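5.3 The tablecloth problem

I'd love to say we found this one by careful analysis. We found it because a bowl landed on the lab floor on a Friday afternoon and the robot carried on as if everything was fine. I was sitting two yards away, eating a sandwich, and my first thought was that somebody had bumped the table.

Some background, in case you skipped Section 3 (I would have). Era is our tabletop policy. It learns from people doing kitchen chores with hand-held grippers, and then it runs on a pair of Gruseo arms fitted with the same fingers and the same ribbed pads. The training set for this paper has 1334 demonstrations, all recorded in ordinary homes by people who were told to work the way they normally would. We were pretty pleased with that last part. Real counters have real stuff on them, and we wanted all of it.

The job in question was plate pickup. The arm comes in from the front, opens the fingers, gets one of them under the rim, closes, lifts. On our bare lab table this worked so well that we stopped watching it. Then we put down a cloth, and out of 25 trials we got 12 clean lifts. That's a big drop for a piece of fabric!

Seven of the failed trials were the ones that scared us. In those, the lower finger slid under the plate with a fold of cloth riding on top of it, so when the fingers closed they had both. The arm lifted, the cloth came up like a tent, and everything else standing on it started moving toward the front edge. The bowl I mentioned was one of those things. The rest of the failures were dull by comparison: the finger pushed the plate backward over the wrinkles, the policy gave up, end of story.

What bothered me most was that the system never noticed. Our grasp check, borrowed almost whole from the Shakya controller, asks two questions. Are the fingers stopped before fully closed? Is there steady load on the pads? A plate plus a fold of cloth answers yes to both. A plate plus a fold of cloth actually looks like a really great grasp, a little thicker than usual and nicely cushioned. The check had been tuned to catch empty hands and slipping dishes, and it had no opinion at all on grabbing too much.

There's a load limit in the controller too, and people always ask me about it when I give this talk. It didn't trip. Pulling a cloth with a few dishes on it doesn't take much force, at least not at first, and we had set the limit high so the arm could lift a full pan without quitting. By the time the force climbed high enough to matter, the bowl was already on its way.

So I went back to the demonstrations, expecting to find that we just didn't have enough cloth in them. We had plenty. Figure 6 is the sort of layout I kept running into: a striped cloth hanging over the front of the counter, a plate near that front edge with the open fingers reaching it, and three bowls close together behind it. People deal with this without thinking. They feel the fabric start to drag through the handle, ease off, tip the plate a little, and go in again. I've tried it myself and I couldn't have told you I was doing it.

And that's the catch. The hand-held tool records images, finger width and motion. It doesn't record what the person's palm feels. Era gets to see the little pause and the second approach, with nothing in its inputs to explain them, so it learned to pause sometimes, pretty much at random. You can watch it do this on a bare table. It stops, backs up a hair, and goes in again for no reason whatsoever (we used to think this was cute).

We tried three fixes. Slowing the approach helped with wrinkles and did nothing for the pinch. Training longer on the cloth episodes made the random pauses worse, so we dropped it after a day. The third fix is the one we kept, and it's a bit embarrassing how simple it is. After closing, the arm now lifts by a finger's thickness and holds still while a small classifier, built on the Futusia vision backbone, compares the view with the one from just before the lift. If anything other than the grasped object has shifted, the arm lowers, opens, and backs straight out.
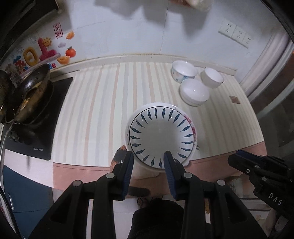

Backing straight out matters more than you'd think. Our first version opened the fingers and swung home along the normal path, which hooked the cloth again on the way and dragged it sideways. We also changed what happens next: a second refusal on the same dish stops the run and calls a person over. I'm still not happy with thin napkins, where the shift is too small for the classifier to pick up, and for those the only protection left is the load limit, now set lower for dishes than for pans.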